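Home | Services | Storage | Claims | Contact

Sikora Moving & Storage

1/ Sikora will open its household storage hall at Pulavthorpe in October. The hall has 2186 square feet of floor space and 34 lockable units, all at ground level.

2/ Customers moving out of Vendville may book a unit for as little as 2 weeks. Payment is due on the day goods are received. Unused days are not refunded.

3/ Every carton is tagged at pickup and checked against the tag list at the hall. Please keep your copy. It will be requested when goods are released.
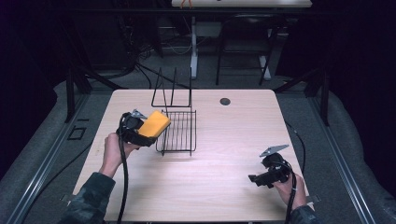

Black wire dish rack on a light wood-grain table.

4/ Kitchen items should be clean and dry before pickup. Our crews can pack them on request — please tell the office when you book. Food, paint and fuel cannot be accepted.

5/ Cartons over 40 pounds must be marked on two sides. Heavy furniture is handled by a two-person crew at no added charge.

6/ Storage questions go to Noboru Honda. Claims for loss or damage go to Bartosz Urbańczyk, in writing, with the tag number.

7/ Customers with goods at the Flulness depot will receive a separate letter. Their rates do not change.

Recent posts
Elevator bookings for apartment moves
Piano and safe moving: what to measure
Flulness depot: new gate hours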